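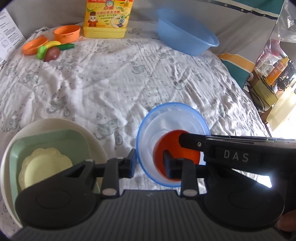 스토라노 조작 소프트웨어팀에서 함께 일할 분을 찾습니다

안녕하세요, 스토라노에서 그릇과 주방용품을 다루는 로봇의 인식·계획 소프트웨어를 만들고 있는 팀입니다. 식구가 12명이 된 지 얼마 되지 않았는데 하고 싶은 일은 자꾸 늘어나서, 이번에 두 분을 더 모시려고 합니다.

맡으실 일은 크게 보면 손목 시점 영상에서 물체의 자세를 추정하고, 그 결과를 파지 계획기에 넘겨주는 부분입니다. 겹쳐 놓인 그릇의 테두리를 하나씩 구분하는 일이 생각보다 까다롭고, 반투명한 그릇은 깊이 값이 자주 비어서 저희도 아직 고민이 많습니다. 주름진 천 위에서는 바닥면 추정부터 다시 손봐야 하고요. 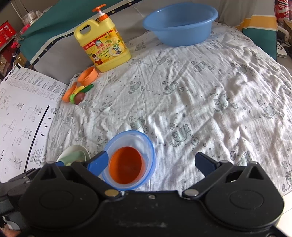 두 손가락 사이 간격과 손끝 궤적을 영상에 맞춰 정렬하는 도구도 직접 만들어 쓰고 있는데, 지금까지 정리한 시연이 615건입니다. 재생 도구가 느리다는 불평이 팀 안에서 꾸준히 나오고 있어서, 이쪽을 시원하게 고쳐 주실 분이라면 정말 반갑겠습니다!

C++이나 파이썬으로 남이 쓸 코드를 써 보신 분이면 좋겠습니다. ROS나 모션 플래닝 경험이 있으면 적응이 빠르겠지만, 컴퓨터 비전만 해 오신 분도 편하게 지원해 주세요. 학위는 따로 보지 않습니다. 코드 리뷰는 영어와 한국어를 섞어서 하고, 첫 석 달은 계획기 담당 압델가니 사베르 님과 짝을 지어 일하게 됩니다.

이력서와 함께, 직접 짠 코드 가운데 아끼는 것 하나를 짧은 설명과 같이 보내 주세요. 미완성이어도 괜찮습니다. 면접은 두 번이고, 두 번째에는 실험실에서 저희 코드를 함께 고쳐 보는 시간이 있습니다. 근무 시작은 9월이지만 사정이 있으시면 조정할 수 있어요.

궁금한 점은 채용 담당 엘스페스 백스터에게 편하게 물어봐 주세요.

게시일: 2018년 7월 24일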